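トップ > お知らせ > 会報 > 六月号 > 権利擁護

不起訴理由の説明を求める集会に参加しました

憎悪を動機とする事件の被害者と遺族に対し、検察が不起訴の理由を文書で説明するよう求めるオンライン集会が六月に開かれ、当協議会からも登壇者を出しました。主催はフルマール（Flumar）被害者支援会で、宗教団体、弁護士、地方議員が発言しました。以下、当日の内容と、今後会員の皆さんにお願いしたいことをまとめます。

集会のきっかけは、昨年フラルトステッド（Flaltstead）で起きたドアハ・シェハタ（Doaa Shehata）さんに対する暴行事件です。シェハタさんは帰宅途中に同じ建物の住人から殴られ、その際、信仰を侮辱する言葉を繰り返し浴びせられました。警察は傷害と憎悪表現の両方で書類を送りましたが、検察は憎悪動機については立件を見送り、傷害だけで略式の処理をしました。本人に届いた通知は定型の一枚紙で、動機の部分をどう判断したのかは書かれていませんでした。

シェハタさんは通知を受け取ったあと検察の窓口に電話をかけています。担当者の返事は、記録の内容は答えられない、異議があれば書面で出してほしい、というものでした。異議の期限は通知の発送日から60日です。通知は旧住所に送られて転送に時間がかかり、弁護士に相談できたときには期限の大半が過ぎていました。
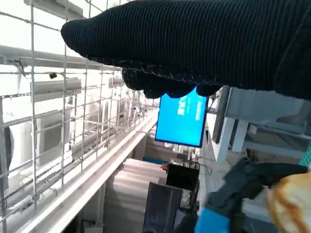
集会ではまず、シェハタさん本人が事件の経緯を話しました。処分の軽さに不満がないわけではないが、いちばん困ったのは判断の中身が何も分からないことだ、という話でした。同じ建物に今も相手が住んでいるため、動機がどう扱われたかによって、転居の補助を申請できるかどうかも変わってきます。市の転居補助は、憎悪動機が記録上認められた場合に優先枠が使える仕組みになっています。

続いて弁護士のラシド・ベルハジ（Rachid Belhaj）氏が、制度の現状を説明しました。同氏が所属するタウフィク（Tawfik）法律事務所は、シェハタさんの代理人を務めています。説明の要点は次のとおりです。

現行の規則では、検察は不起訴の事実を通知する義務を負いますが、理由の通知は「必要に応じて」とされています。運用は地区ごとに違います。口頭で説明する地区もあれば、書面の請求があれば要旨を送る地区もあり、フラルトステッドのように原則として説明しない地区もあります。憎悪動機だけを外して残りを処理した場合は「一部不起訴」という扱いになり、通知書の様式に理由を書く欄がそもそもありません。

ベルハジ氏は、様式に欄を一つ加えるだけで改善できる部分が大きいと述べました。法改正には議会の審議が必要ですが、様式は検察の内部規程で変えられます。今回の要望書が法改正と様式変更の両方を並べているのは、このためです。

参加者から、理由を詳しく書けば捜査協力者の身元が分かってしまうのではないかという質問が出ました。ベルハジ氏は、要旨で足りること、第三者の氏名や供述の細部まで求めているのではないことを説明し、要望書にもその旨を明記していると答えました。別の参加者からは、加害者側の権利との兼ね合いについての質問がありました。これについては、裁判で争われていない事実を断定する文書にならないよう、表現の基準を弁護士会と協議する案が示されています。

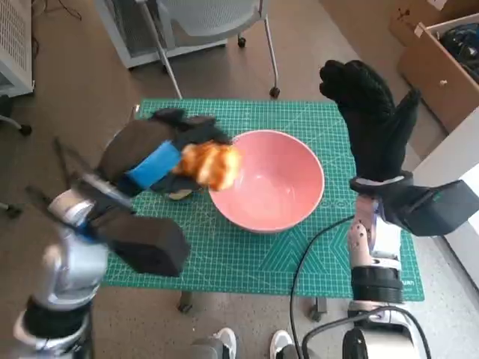
フラルトステッド共生協議会　権利擁護部

当協議会からは、権利擁護部のスニタ・ティワリ（Sunita Tiwari）が発言しました。発言の概要を載せます。

「私たちの相談窓口には、信仰や出自を理由にした嫌がらせの相談が寄せられています。昨年度、警察に届け出た相談者のうち、結果の通知を受け取ったあとで再び窓口に来た方は19人でした。通知に書かれている言葉の意味が分からない、誰に聞けばよいのか分からない、という相談がほとんどです。

通知書を一緒に読んでも、書かれていないことは私たちにも説明できません。相談者に伝えられるのは異議の期限と書き方だけで、何に対して異議を述べればよいのかは推測になります。推測で書いた異議は、当然ながら的を外すことが多くなります。

届け出をためらう人に、私たちは届けてくださいとお願いしてきました。届け出た結果が一枚の定型文では、次の人に同じお願いをするのが難しくなります。理由の説明は、被害者への配慮であると同時に、届け出の制度を保つために必要なものだと考えています。」

ティワリの発言のあと、地域の宗教施設を代表して数名が短く発言しました。教派や宗教の違いを越えて同じ要望書に名を連ねることについて、これまで慎重な意見もありましたが、今回は要望の範囲を通知の手続きに絞ったことで合意ができました。事件ごとの処分の是非には立ち入らないという点も、事前の打ち合わせで確認しています。

州議会からはユスラ・サミル（Youssra Samir）議員が参加しました。サミル議員は司法手続きに関する小委員会に所属しており、秋の会期で関連規則の第4条を取り上げる見通しだと述べました。ただし、審議の順番は決まっておらず、予算関連の議案が先になる可能性があるとのことです。議員からは、要望書に加えて、実際の通知書の写し（個人情報を消したもの）が集まれば審議の材料になるという助言がありました。
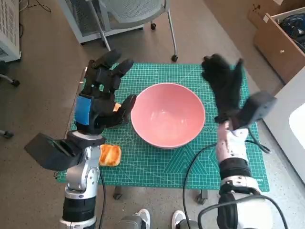
写しの提供については、当協議会でも受け付けます。手順は次のとおりです。

まず、権利擁護部に電話かメールでご連絡ください。通知書の原本は送らないでください。窓口で写しを取り、その場で氏名、住所、事件番号を黒く塗ります。塗った写しをご本人に確認していただき、同意書に署名をいただいたうえで保管します。同意はあとから取り消すことができます。議会に提出したあとでも、以降の使用を止めるよう私たちから申し入れます。

家族の方が代わりに持ってこられる場合は、ご本人の委任状が必要です。書式は窓口にあります。亡くなった方の通知書については、ご遺族のどなたか一人の同意で受け付けますが、ほかのご遺族に反対の方がいるときは先にご相談ください。

通訳が必要な方は、予約の際に言語をお知らせください。アラビア語、ペルシア語、ヒンディー語は当協議会の職員が対応します。ほかの言語は外部に依頼するので、日程の調整に時間がかかることがあります。

集会の後半は、各地の取り組みの報告でした。ラーダン・エスファハーニー（Ladan Esfahani）氏は、ストゥーネル（Stunel）地区で行われている同行支援について報告しました。ストゥーネルでは、被害者が検察で口頭の説明を受けるとき、支援員が同席してメモを取ることが認められています。もともとは聴覚に障害のある方のための措置でしたが、地区の検察と支援団体の話し合いで、希望者全員に広げられました。

報告によると、同席が認められたことで、説明する側も言葉を選んで話すようになったそうです。メモは支援団体が清書して本人に渡し、検察にも写しを送ります。内容に食い違いがあれば検察から訂正が入ります。正式な文書ではありませんが、異議を書くときの手がかりになっています。エスファハーニー氏は、書面での通知が実現するまでの間、この方法はほかの地区でも始められると話しました。

一方で課題も挙げられました。支援員の人数が足りないこと、同席の申請が紙の書類に限られていること、また、支援員自身が事件の内容を聞き続けることで負担を抱えることです。ストゥーネルでは、同じ支援員が続けて担当しないよう順番を決め、担当後に別の支援員と話す時間を設けています。

当部では、フラルトステッドでも同席を認めてもらえるよう、地区の検察に申し入れを行う予定です。文案はベルハジ氏に見てもらっています。申し入れの結果は次号以降でお知らせします。
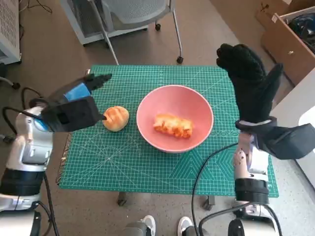 緑のマットに置かれたピンクのボウル

要望書への署名について

要望書は、フルマール被害者支援会が取りまとめ、州の検察本部と州議会の両方に提出します。求めている事項は2点です。

・不起訴（一部不起訴を含む）の通知に、理由の要旨を書面で添えること
・異議の期限を、通知の発送日からではなく受領日から数えること

署名は個人でも団体でもできます。個人の場合は氏名と居住する市町村名だけで構いません。番地は書かないでください。以前の署名で番地まで書かれた用紙があり、取り扱いに困ったことがありました。団体の場合は、代表者名と、団体内で承認を得た月を記入してください。

用紙は協議会の受付に置いてあります。受付は午前十時から午後四時までです。昼の礼拝の時間帯は職員が一人になることがあり、お待たせする場合があります。遠方の方には郵送しますのでお申し付けください。署名に国籍や在留資格の制限はありません。未成年の方の署名も受け付けますが、保護者の同意欄に記入が必要です。

すでにほかの団体を通じて署名した方は、重ねて署名しないようお願いします。照合の際に重複が見つかると、用紙ごと確認に回ることになっています。

異議の期限が迫っている方へ

通知を受け取っていて、異議を出すかどうか迷っている方は、署名とは別に早めにご相談ください。要望書が通っても、過去の通知の期限が延びることはありません。期限が過ぎたあとでも、住所の誤りなど受け取りの遅れに理由がある場合は、例外として受理されることがあります。封筒は捨てずに、消印の見える状態で保管してください。転送シールが貼ってあれば、それも証拠になります。

シェハタさんの異議は期限内に提出され、現在は審査中です。本人の希望により、審査の内容は会報には載せません。協議会宛てに届いた手紙やカードは代理人を通じてお渡ししています。本人や家族への直接の連絡、同じ建物への訪問は控えてください。

集会の録画は、主催者が登壇者の確認を取ったあとに公開する予定です。シェハタさんの発言部分は音声のみになります。字幕は英語とアラビア語が先に用意され、そのほかの言語は作業する人が決まり次第とのことです。翻訳を手伝える方は、権利擁護部のティワリまでご連絡ください。

前号の訂正

前号の権利擁護欄で、異議の提出先を「警察本部」と書きましたが、正しくは「地区の検察」です。警察本部に送られたものは検察に回されますが、届くまでの日数も期限に含まれます。前号を見てすでに警察本部に送った方は、控えを持って窓口にお越しください。

シェアする 19　コメント 4

最近の記事
・相談窓口の夏の受付時間
・学校給食と食事規定についての話し合いの報告
・共同墓地の門の開閉時間が変わります
・法律用語の学習会（アラビア語）参加者募集
・市の反差別条例、見直し案への意見提出
・会報の郵送停止を希望される方へ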